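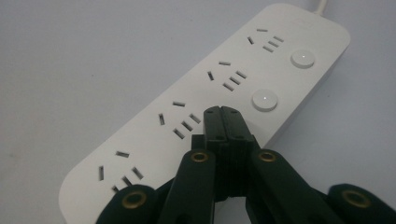 Pre-purchase safety checklist: bench power and hand grippers
Site: Skirkotbridge workshop
Date: Thursday, March 15, 2018
Covers the Tukitz gripper order and the power strips for the new benches.

1. Power strip housing free of cracks and scorch marks
Pass. Four outlets on the sample strip, white casing.

2. Push buttons light up
Pass. Ask Atwood which outlets each button controls before we order the rest.

3. Outlet type suits our plugs
Open. The sockets are a combination type and our chargers have UK plugs. Do not budget for adaptors — get a price for the UK version.

4. Strip stays put when the gripper pushes a button
Open. Allow for screw-down brackets, 8 per bench row.

5. Gripper pivots and eyelets tight
Pass. Recheck after 200 cycles and write the result on the tag.

6. Jaw faces close evenly along the seam
Pass.

7. Spare parts held
Fail. No spare linkage arms in stores. Ferrand quotes 20 days for delivery, so they need to go on the first order.

8. Live outlets kept clear of metal parts
Comment: the eyelets are brass. Button tasks are to be done with the strip unplugged until blanking covers are fitted. Covers come in packs of 100. One pack is enough for this year.

9. Budget line agreed
Open. Strips and covers can come out of the current year. Grippers wait until June.

Next check when the UK sample arrives.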